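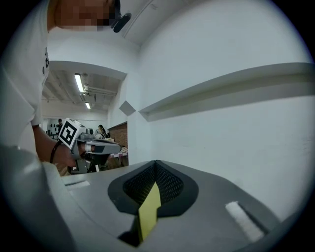 The Patience Department

By Rocío Taipe
Jun 16, 2023

By nine in the morning Martim Valente has already picked up a sponge more times than I will this year. He moves it to the left side of the sink. He moves it back. Then he does it again, a little slower, and sighs through his nose.

Valente works for Bistach, a small outfit in Nendholm that pays people to do housework badly, well and every way in between, so that a machine may someday do it passably. The trade calls each attempt a demonstration. The people making them call it "a go," as in, "I had a go at the napkins and I'd like to speak to someone about the napkins."

The tool of the job is a gripper you hold in your fist. It has a camera on it, looking out past the fingers, and a cube on top printed with a blocky black-and-white pattern. You squeeze, the fingers close, and the camera watches the whole business from about where a robot's wrist would be. No robot needs to be present, and most days that suits everybody.

The target for the sponge is 1000 goes. Zorica Shehu, who plans the tasks, wants them to differ from one another, and this is harder than it sounds. People settle into habits by the fourth try. "I tell them to be natural," she says. "Then they get natural and all do the same thing."

Her answer is a deck of cards. Draw one and you might have to start with the sponge upside down, or come at it from the far side, or drop it on purpose and recover. Dropping is popular. Todor Spahić, formerly of a bakery in Grolley, drops things with real feeling.

Mistakes are kept, up to a point. A fumble that ends well is worth having, Shehu says, as a learning system that has only seen perfect grabs has no idea what to do after a poor one. A fumble that ends with the sponge behind the stove is deleted, and someone goes to find the broom.

I was given a turn after lunch. The gripper was heavier than I expected, and my wrist went places no wrist should. I did 9 goes. Shehu kept 4.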